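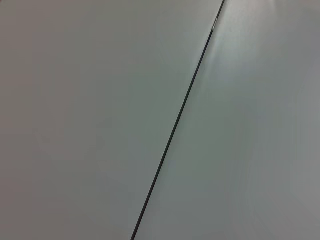 Border talks: is the Nonport crossing deal dead?

gbayram
The ministry put out its statement on 1st November and it says nothing on troop numbers. In February they promised to pull back from the Nonport crossing. The monitors' report still lists 102 soldiers there.

thiele_road
Read the annex. The pullback starts when both sides sign, and Lorkutico hasn't signed.

gbayram
Lorkutico signed the first version. Then the other side added four clauses and called it the same text. 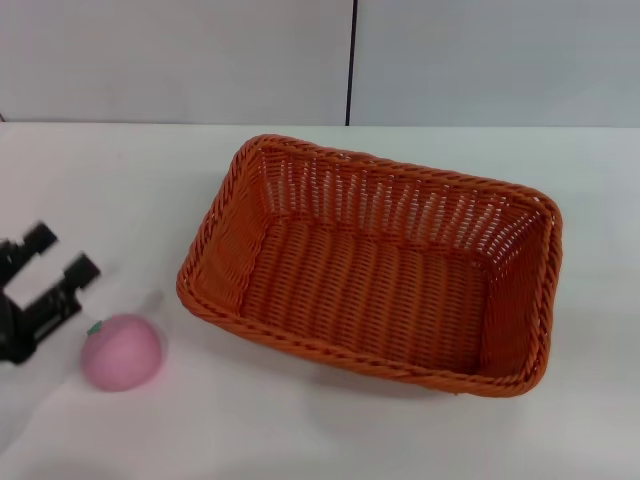 Orange basket on a white table

prapai_t
My aunt lives on the Thiele side. 2,701 people were registered as displaced there and the deal gives them one line. I don't care much who signed what.

thiele_road
Fair, but without signatures they don't go home at all.

prapai_t
They were told that last winter too.

oldharbor
Disagree with both of you. Neither government wants the crossing open before the election.

gbayram
Do you have a source for that?

oldharbor
No, just reading the speeches.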